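Candle table FAQ
10 September 2026
By Efren Cruzado

I get the same handful of questions every time I put the fall candles out, so I've finally typed up my answers. Add yours in the comments (there were 498 under the old page and I did read them!).

Do I really need a riser?
I'd get one. A table that's all one height looks like a yard sale to me, and a little white riser with a punched top fixes it for next to nothing. I put the colorful round things up there and keep the tall stuff down on the wood.

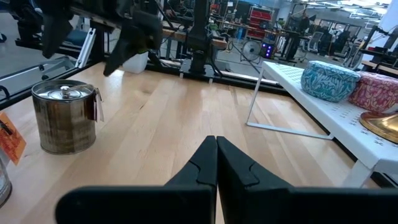 Teal and pink up on the riser, lidded canister across from them.

My gold pieces keep tipping. Help?
Oh, the tall skinny ones are the worst! Mine are all stem, so one bump and over they go. I move them first when I'm rearranging, and a dab of museum putty under the foot helps a lot. Check the rim for dings after a fall.

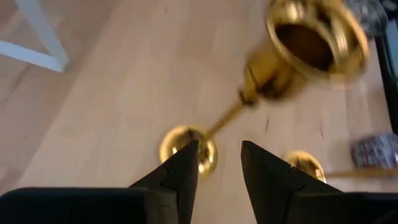 Which scent should I start with?
Apple & cinnamon, no contest. I like the 8 oz size in a metal tin with a big leafy orange label, because the label does half the decorating for you. 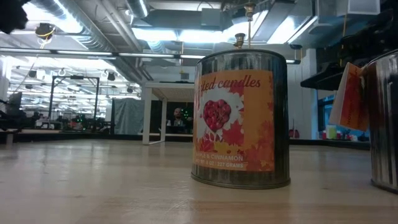
I'd stick to one strong scent per room, though. I once had three going at Caltulura, my cousin's cabin, and we ended up eating dinner on the porch.

Can I mix gold candlesticks with plain tins?
Sure, I do it all the time. Try one candlestick up on the riser and a couple more down on the table, a bit staggered so they don't look like they're in line for something.
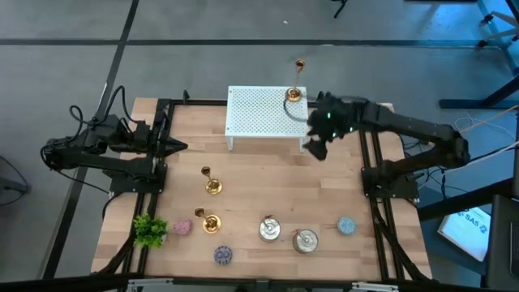

When do you pack it all away?
First weekend of December, when the green stuff comes out. Tins get a wipe with a dry cloth and I leave the paper tags on.

Get new posts by email. Join 1309 other readers. Unsubscribe anytime.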